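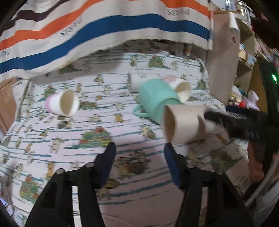
Product Guides > Table Linens > Care and Use

Print this page | E-mail this page

Section 4. Washing and Storing Your Brarka Tablecloth

This section applies to all printed cotton tablecloths in the Brarka range. Read it in full before the first wash. Cloths with a coated surface are covered in Section 2.

4.1 Before first use

1. Remove the card insert and all pins.
2. Wash the cloth separately. Some loss of dye is normal in the first two washes.
3. Measure the cloth only after it has dried. The sizes given on the label allow for shrinkage.

4.2 Routine washing

1. Shake crumbs off outdoors.
2. Treat stains with cold water and a small amount of plain liquid soap. Work from the outer edge of the stain toward the center.
3. Turn the cloth so that the printed side faces inward.
4. Wash on a gentle cycle. Do not fill the drum more than halfway.
5. Remove the cloth promptly when the cycle ends.

CAUTION: Do not use chlorine bleach. Bleach damage to the print is not covered by the Biltorex warranty.

Note: Candle wax must be hardened with ice and lifted off with a blunt edge before washing.

4.3 Drying and ironing

1. Hang the cloth over a line, folded once, out of direct sun.
2. Iron on the reverse side while slightly damp, using the medium setting.

CAUTION: Do not place hot pans directly on the cloth. Use a heat-resistant mat at least 25 cm across.

4.4 Storage

Roll the cloth around a cardboard tube where space allows. Folded cloths should be refolded along new lines every January. Do not store in sealed plastic.

Questions about this section may be sent in writing to Kwabena Dogbe, Customer Care, Biltorex. Please include the style name printed on the label.

Revised March 2019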